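Arm build group, November minutes

Present: me (taking notes again), Baptiste Boyer, the Prida folks, and Deschamps dialing in from home with the sound going in and out. We started at 7 because the shop heater takes forever.

Last month's minutes: read, nobody objected, moved on.

1. Money. We have 60 dollars left in the parts jar. Baptiste wants cable conduit, I want more extrusion brackets, and we went back and forth on it for way too long! Agreed to split it and look at the jar again next month.

2. The wrist camera. I brought up the view on the big monitor so everybody could see what the arm has to work with when it gets in close over the cups. I love how it comes out, but it does raise a question. When you're looking straight down, a tall cup is mostly a dark hole with a bright ring on top, and the handle on the mug next to it is a loop off toward the edge. Deschamps thinks we should come in at more of a slant. Baptiste says leave the angle alone and back off a little before closing the fingers. We'll try both.
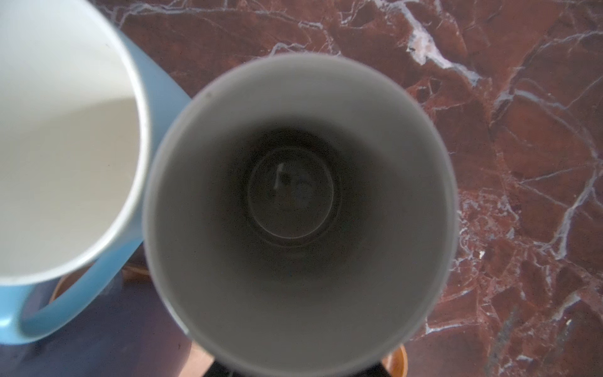

Wrist view, blue mug and the tall white cup

We also talked about the marble top, which I still think is gorgeous. The veins might confuse the edge finder (Deschamps has been saying so from day one, and yes, I'm writing it down). Action: Deschamps to try the edge finder on the bare top and send us what he gets.

3. Sirkia, the tidy-up routine. This is the part I was excited about - both arms sharing one tray of mugs! The plan is for the right arm to handle whatever is on the tray and the left arm to go after things lying on the table. Handles are the hard bit. They point every which way, and we don't want to be turning each mug by hand before a run.

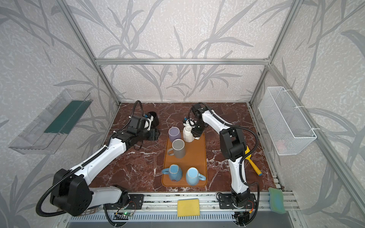 Baptiste asked if we could agree on a layout and stick to it for a while, and I think he's right. So for the next 30 runs we keep the same mugs and the same tray, and we only change one thing at a time. The sponges stay up front, out of the way. I'll start a run sheet and tape it up next to the door.

4. Wiring. The red and yellow wires near the right base need a proper clip. Baptiste will print 2 and bring them along. I'd also like the conduit loops checked at full reach before we speed anything up.

5. Name for the whole rig. Graradach won, four votes to one. Deschamps wants his no vote recorded, so it's recorded.

Any other business: please put the hex keys back in the tin. Next meeting same time, and Prida is bringing soup.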